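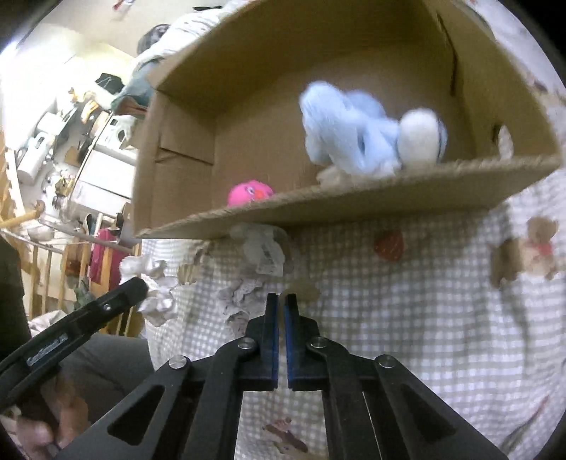 Flito Opens Its Toy Box Swap to Everyone After a Busy Spring

Jun 15, 2020 – Hi, I'm Revathi Marar, and I run Flito, a small toy swap that works entirely by mail. I'm very happy (and a little short on sleep) to announce that starting today anybody in the lower 48 can join, with no waiting list and no invitation code. Up to now we've been a club of 95 households who mostly found us through a friend of a friend. Now the door is open!

If you've never heard of us, the idea is pretty simple. You pick out a few soft toys and squishy little things that your kids have moved on from, put them in a cardboard box you already have at home, and mail it to another family. A box from somebody else comes to you. Each household can send up to 3 boxes a season, and you pay your own postage plus a $16 sign-up fee that covers the year. We don't own a warehouse. We don't even own a shelf, really. The toys go from one bedroom to the next one.

I started Flito in March of last year, when my daughter had outgrown a whole closet of stuffed animals and I couldn't stand the thought of putting them on the curb. I mailed the first box to my cousin's kids with a note that said "please love the rabbit." She mailed one back, her neighbor wanted in, and that's pretty much how it went from there.

What's new this summer

The big change is the Naka list. It's our new sign-up and matching page, named after the street I grew up on, and it replaces the spreadsheet I used to fill out by hand every night after dinner. You tell Naka the ages of your kids, what you have to send and what you'd rather not get (plenty of people write "nothing that sings"), and it pairs you with a family within 60 days. Most matches should come a lot faster than that, but I'd rather promise you something I can keep.

We've also put out a new packing guide, which Czesław Kalinowski wrote for us. Czesław spent years in the mail room at Cumetti, a ceramics shop, so a plush bear is a vacation for him. I asked him for a page and he gave me eleven, so we cut it down together over the phone, and he'd like it known that he still misses the part about tape.

"People think you need special supplies and you really don't," Czesław told me when we finished it. "Use the box your last order came in. Use the paper that was in it. Put the soft stuff in with the small stuff and stop fussing."

The guide covers picking a box, what to do with old labels, washing plush before it goes, and how to fill the gaps so things don't slide around. It also has my own favorite rule, which is to pack on the bed. I know it sounds silly, but the floor in my place collects crumbs like you wouldn't believe, and the kitchen table is never clear. A bed is big and soft, and you can spread everything out on the covers and change your mind a few times. 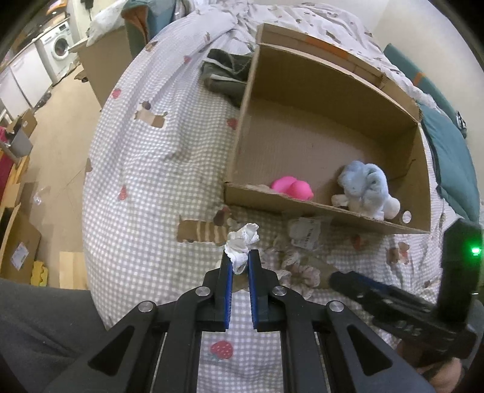

A pink toy and a pale blue plush in an open box, with a crumpled white plastic bag and lace-patterned fabric on the strawberry and dachshund covers.

A box doesn't have to be full, by the way. I get that question more than any other. Two toys is a perfectly good box! One of the best ones we ever got at our house had a knitted fish in it and a drawing, and that was the whole thing. If the box is bigger than what you're sending, crumple up more paper or trim the sides down and fold them over. Boxes with a small hole in the side are fine too as long as nothing can slip out through it, and a strip of tape takes care of that.

A few things we can't take, and this hasn't changed: toys with loose button batteries, anything with a torn seam, and anything that smells of smoke. Rubber and vinyl toys are welcome if they've been washed with dish soap and left to dry all the way. Please put those in their own paper, because the color can rub off on light fur (we learned that from a polar bear who is now partly orange).

For families who can't send right now

This spring was hard on a lot of our members, and some of them wrote to say they couldn't manage the postage. So we've set up the Peng shelf, which is our name for boxes that go out without one coming back. If you'd like to send a Peng box, check the line at the bottom of the sign-up page. If you need one, check the other line. You won't have to explain why, and only Czesław and I see the list.

How to join

Sign-ups are open now on the Flito page under "Naka list," and the packing guide is free there whether you join or not. Families already in the club don't have to do a thing, your spot carries over and so do your leftover boxes for the season.

Reporters and bloggers who'd like to talk are welcome to write to me through the press form on the same page. I answer everything myself, usually late in the evening – if you're on a deadline, put that in the subject line and I'll get to yours first.

Press contact: Revathi Marar, Flito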